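## 4. Counter Set-Up (Play Fruit + Tray)

Rev. Jun 22, 2022. Replaces the November sheet, toss that one.

For the Trolent fruit set, Lencho counter kit. Do section 3 first (unpacking, tag check).

1. Wipe counter. Dry it too. Boards slide on a wet top.
2. Large cutting board goes down first, toward the back. Groove side up.
3. Open tray on top of the large board, front panel facing you. Leave it empty for now, fruit goes in at step 8.
4. Smaller board in front. Straight edge lined up with the counter, not angled.
5. Blue plate on the smaller board. Check it dosn't rock.
6. Fruit on the plate: pineapple to the back, watermelon wedge beside it, banana in front. Peel flaps open.
7. Crate at the far left, handle cut-out clear so you can grab it.
8. Sorting round: move fruit plate to tray, one peice at a time. Then back.

**Note:** Don't cut the sewn-in tags off. Hevstead won't swap a piece with the tag missing. Part no. for a spare banana is 1,097.

**Note:** Kit is fine on any flat top 11 inches or more front to back past the boards. Less than that, skip the large board and put the tray straight on the counter.

**Caution:** Plush and wood stay OFF the stovetop. Even when it's off. Even for a minute.

**Caution:** Don't move appliances with fruit piled on the cords. Clear first, then move.

### Cleaning

- Plush: damp cloth, mild soap, air dry. No dryer.
- Boards and tray: wipe only. Don't soak. No dishwasher.
- Oil the wood every 4 weeks if used daily. Thin coat, wipe off extra.

Missing pieces: Plirnthorpe parts desk, have the box label handy.
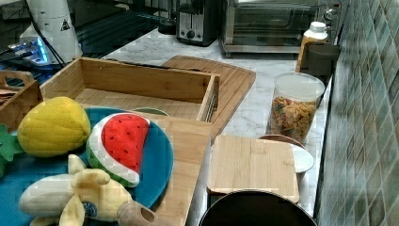 Fig. 4. Fruit plated, tray empty, ready for step 8.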